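A flat floor and a place to put your pen

The man who fits out rooms for Nostar doesn't like the word "designer". He trained as a joiner, spent 17 years laying floors, and came to furniture because customers kept asking him what should go on top of them. These days he looks after small offices and study rooms, most of them in Mistbridge, and he agreed to talk about how he goes about it.

We spoke by telephone. He had a list in front of him and kept going back to it.

His first rule is to begin with the floor. "People buy the desk first, because the desk is the bit they're excited about," he said. "Then it goes in and it rocks, and they fold up a bit of card and shove it under a leg. I've seen desks that have stood on card for ten years."

He prefers long boards to short ones in a small room, and he lays them along the line of the longest wall if he can. He has nothing against laminate. A good deal of what he puts down now is made to look like old timber, with greys and browns mixed from one board to the next, and he finds that customers are happier with it after a year than with a single plain colour. "A plain floor shows everything. You drop a crumb on a plain dark floor and you can see it from the door. With a mixed one you can leave the sweeping until tomorrow."

I asked whether he thought it looked like the real thing.

"From standing up, yes. On your hands and knees, no. But I'm the only one who's on my hands and knees."

The second item on his list was walls, which he dealt with quickly. White, and wipeable up to the height of a chair back. He likes a dark skirting board because shoes and vacuum cleaners mark a pale one within weeks. He was once asked to repaint 802 metres of white skirting in a building called Trekura, all of it scuffed, and he suggested to the owners that they have it done in charcoal instead. They said no. He went back the following August and painted it white again.

Then we came to tables. He is fond of small ones and thinks most rooms have a table that is too big for them. One person working with a laptop and a notebook doesn't need two metres of desk, he said, and if the space is there it fills up with post. His usual choice is a small square top on thin legs, light enough for one person to lift. The range he buys is sold under the name Tosh. Nostar has put almost 2,000 of them into rooms of one sort or another, and he reckons to have assembled a fair share himself.

"It isn't a lovely object," he said. "It's a white square. But you can put two together when somebody comes to see you, and when they've gone you can pull them apart. Try that with an oak desk."

He does have complaints. The legs come with plastic feet that work loose if the table is dragged, so he tells people to lift it, and they drag it. The tops mark if you write on a single sheet of paper with a hard pen. He keeps a tin of spare feet in the van and leaves a few behind on every job.

On the subject of pens he became quite firm. Every table should have a cup on it with one pen in it, he said, and it should be the cheapest pen that works. Cups with a dozen pens in them are no use to anyone, as ten will be dry and people put the dry ones back.

The part of the job he likes least is cables. He sends customers a form before he visits, asking where the sockets are, and he says that most of them draw the room without any. When he arrives he finds a single socket low down in a corner, and the desk is wanted on the other side.

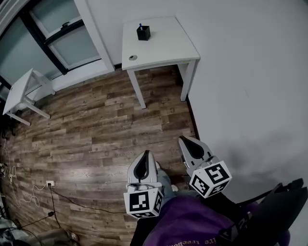
"You've got three choices," he said. "Move the desk, move the socket, or run a lead. Everybody picks the lead." He doesn't mind a lead if it goes along the bottom of the wall and is clipped. What he objects to is a lead going straight over the boards, where it catches a chair or a foot. A table with a hole in the top for cables helps only if the table is standing somewhere near the socket, and he said he had given up counting the holes he sees with nothing going through them.

Spare cable is another sore point. He would like it coiled and tied, and hung from a hook at about knee height. In his experience it ends up in a heap by the wall, gathers dust, and has to be lifted out of the way each time the floor is cleaned. He sells a fabric sleeve for it and is not sure that anybody has ever used one for longer than a month.

Windows came near the end. He recommends frosted glass for ground-floor rooms that face a street, as it lets the light in and saves on blinds, which break. He sets a table side-on to the window when the socket allows. Facing it is tiring on a bright day, he said, and with your back to it there is glare on the screen.

I asked what he had at home. There was a pause. He works at the kitchen table, it turned out to be pine, and it has card under one leg. He has been meaning to see to it - the floor dips there, and putting it right would mean taking up the boards as far as the back door.

He had a delivery to meet in the afternoon, seventeen tables for a language school, and wanted to check the lift was working before he loaded the van. If it wasn't, he said, they would go up the stairs two at a time.

29 April 2020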